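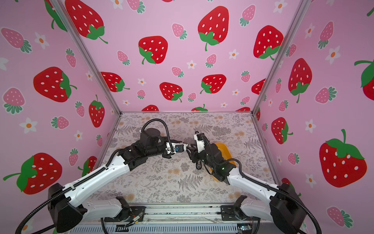 *The worktable at Grunska, with ferns on the tabletop and strawberries on the walls.*

The class costs 40 dollars and it is about staplers. I asked the owner of Grunska twice whether I had read the sign right.

"You read it right," she said. "People spend more than that on a candle."

Grunska sells paper, pens, ledgers and desk tools from the ground floor of a building in Wula that dates to 1843. The owner agreed to talk on the condition that I leave her name out, which seemed like a lot of caution for the subject. She started the class in January. It runs an evening, and it covers loading, clearing jams, matching staples to machines and, in her words, "learning when to quit hitting it."

I came in with doubts. A small stapler is cheap. When one goes bad, most offices I have worked in put it in a drawer and buy another, and the drawer fills up. I told her I couldn't see the case for paying to learn how to keep one going.

"What do you mean by 'goes bad'?" she asked.

It jams, I said.

"Then it isn't bad. It's jammed. Did you look at the staples?"

I had not looked at the staples. I have never looked at the staples.

"Everybody buys the stapler and then grabs whatever box is closest," she said. "The strip fits in the channel, more or less, so they figure it's right. Then the legs are too long for the paper, or the strip rides a little crooked, and they blame the tool."

That sounded reasonable, and also like something a person who sells staples would say. She buys hers from a wholesaler called Hrnčiar and carries more sizes than I would have guessed there was any call for. I asked how much of her income depends on customers believing they have the wrong ones.

"Less than you'd like for your article," she said. "Staples are nothing. I'd make more selling you the new stapler."

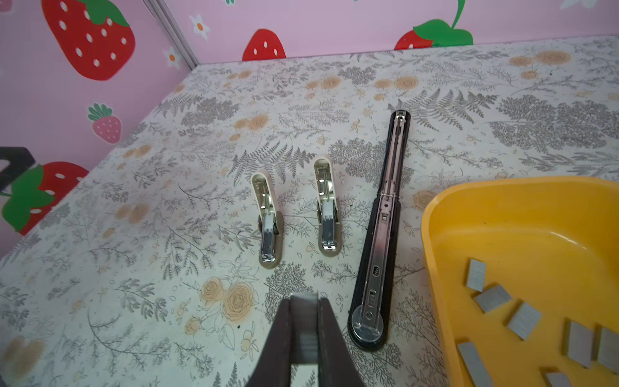
**Corinne Tasker**

She teaches with the staplers open, and she thinks the open position is where most people go wrong. They load in a hurry, see metal, drop the strip in and shut it. On the fern-and-rose print of her worktable, two small cream staplers and a longer black one make a fair argument for slowing down. The small pair are close to twins. The black one has a magazine that makes theirs look like toys.

"Look at the length of that channel," she said of the black one. "Now tell me you'd treat it the same as the little ones."

I probably would have. I asked whether a strip of staples really needed any kind of technique. You hold it, you put it in.

"Hold it how?"

By the sides, I said.

"Legs down?"

I hoped so.

"You'd be surprised," she said. I was not that surprised, having once loaded a strip upside down and then gone to find someone to complain to.

Her advice on handling is short. Pinch the strip lightly and keep it in one piece. If it snaps, use the longer part first and save the rest. Don't force a strip past the pusher; get the pusher out of the way. If the first staple comes out bent, take out the bent one before you try again. None of this takes an evening to explain, and I said so.

"It takes five minutes to explain," she said. "The rest is people doing it."

I brought up Handum, the office chain out by the highway, where a person can get a stapler loaded and ready in its package. She has been inside. She did not care for the aisle.

"They put a number on the front. Staples 26 sheets. Of what? Card stock? Tissue? I had a man come in mad because his wouldn't go through 26 sheets of résumé paper. Well, no."

So the number on the package is false?

"The number is true for somebody."

She has her own numbers, and I pushed on those as well. She tells the class that a stapler should get through 100 staples without a jam before you trust it with anything that matters. I asked where the figure came from.

"Me," she said.

No test?

"I've been doing this a long time. If it gets through 100, I stop worrying. You want it to be 90, have 90."

That was the most convincing thing she said to me, mainly since she made no effort to convince me.

We also argued over the decor. I find it hard to keep track of small silver parts over printed ferns, and I would have gone with a plain gray mat. She likes the print, she likes the strawberries on the wallpaper, and she does not think hardware has to live on gray. For loose staples she believes in a dish, preferably a loud one. Yellow is good.

"You don't lose things because of flowers," she said. "You lose them because you put them down while you're talking."

I had put my pen down while I was talking. It was under a ledger.

I am still not sold on the 40 dollars. Someone who staples twice a month could read the side of the box and be fine, and the owner more or less conceded this when I pressed her on it. For a school office or a copy room, I can see it a little better. I asked who had signed up for the next one, and she said she doesn't give out that kind of thing.

Before I left I bought a box of staples. She asked what they were for, and when I told her which stapler I had at home, she took the box back and handed me a different size.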